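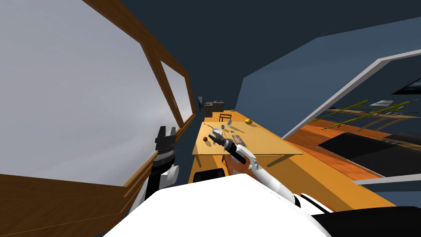
Head cam view in the sim, right gripper open over the desk.

1/ Spent the evening on the Jarnley setup. It's our simulated two-arm robot, and the head camera tilt was still at whatever value I typed in December.

2/ First job was the right gripper. It closed fine but opened unevenly, one finger ahead of the other. Both fingers now run off the same joint value. Fixed in 2 lines.

3/ Second was contact with the desktop. The fingers sank into the wood when the arm came down fast. I put the physics step rate up to 2000 per second and they stopped. It runs slower. I can live with that.

4/ Left arm is parked up by the window for now. I'll bring it back once the right one can pick up the red ball without pushing it.

5/ Ran 671 resets overnight with the new settings. 2 failed, both with the ball spawned too close to the edge of the desk. Moved the spawn area in a little.

6/ Config is in the Pleltau folder if you're on the project. Keep a copy of your old one, the joint names changed.

7/ Camera tilt is next. I want more desk and less ceiling.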